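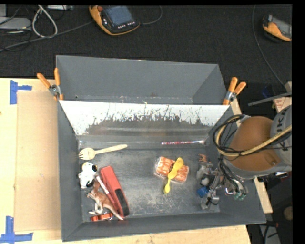
Robótica aplicada
Tema 7. ¿Pueden ya las máquinas hacer las tareas de casa y del taller?
Apuntes de clase. Profesora: Vija Lukoševičius
Versión del 2023-12-25

7.1 Planteamiento

Vaciar un cajón revuelto es una tarea que cualquier persona hace sin pensar. Para un brazo robótico sigue siendo un problema abierto, aunque el brazo sea industrial y tenga precisión de sobra. La precisión sirve cuando la pieza está siempre en el mismo sitio. En un cajón con una grapadora, un tenedor de madera y un canguro de juguete echado encima de otra cosa, lo difícil es decidir por dónde agarrar y en qué orden.

Conviene separar tres preguntas que en la prensa suelen aparecer mezcladas:

a) ¿Puede hacerlo una vez, con un operador delante?
b) ¿Puede hacerlo 100 veces seguidas sin ayuda?
c) ¿Puede hacerlo con objetos que no ha visto nunca?

Casi todos los vídeos de demostración responden solo a la primera.

7.2 Fuentes de dificultad

Solapamiento. Si un objeto descansa sobre otro, el de abajo no se ve entero y el de arriba puede caer al tirar. Una cuchara cruzada sobre un paquete es el caso típico: hay que retirar antes la cuchara o aceptar que se mueva.

Envoltorios transparentes. Los sensores de profundidad fallan con el plástico brillante. La nube de puntos sale con huecos y el planificador propone agarres en el aire.

Objetos finos. Un palito tumbado junto a una pared deja muy poco sitio para los dedos de la pinza. Con ventosa tampoco hay superficie suficiente.

Paredes del recipiente. Limitan los ángulos de entrada. Un agarre correcto en mesa abierta puede ser imposible a 2 cm del borde – se verá en la práctica.

7.3 Dos casos

Almacén de Floltdale. Separación de artículos sueltos. En la prueba de marzo se hicieron 600 intentos. El sistema funcionó bien con cajas y mal con bolsas. Se mantiene un operario por línea para los fallos.

Proyecto Sorham. Recogida de cocina en una vivienda de ensayo. El robot tardó 60 minutos en ordenar una encimera. Los cubiertos se dejaron fuera de la evaluación final, dato que figura en el anexo y no en el resumen.

7.4 Estado de la cuestión

En el taller, la respuesta es sí para tareas acotadas, con piezas conocidas y alguien cerca. En casa, de momento, no – salvo aspirar y poco más. El coste también cuenta: el brazo es solo una parte, y la integración y el mantenimiento pesan mucho en el presupuesto.

Para la práctica

Leer el informe Gautier, apartados de agarre y recuperación de errores. Traer por escrito un orden de extracción para un cajón con objetos solapados e indicar en qué paso se esperaría el primer fallo. El grupo de Wanasgate entrega por separado.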